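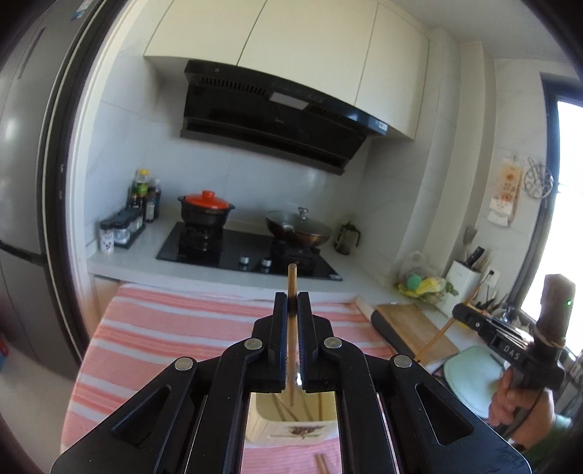
Looking after a hand-held gripper in the kitchen

Cooking grease gets into everything, and a gripper used near the stove needs a wipe after each session. Use a barely damp cloth with one drop of dish soap, then a dry one. Keep water away from the cable end.

Fingers: Close them on a chopstick and tug. If it slides, clean the inner faces and try again. Still slipping after that, change the pads. Ours lasted 17 sessions.

Linkage: Open and close it 11 times with the power off. It should feel the same all the way. Crumbs collect around the pivot pins, and a dry toothbrush gets them out. Don't oil the pins, as oil holds flour.

Mirrors: Lens tissue only. Paper towels leave scratches.

Tape: Replace any tape that has started to lift at the corners.

Store the gripper with the fingers slightly open, in a drawer away from the range.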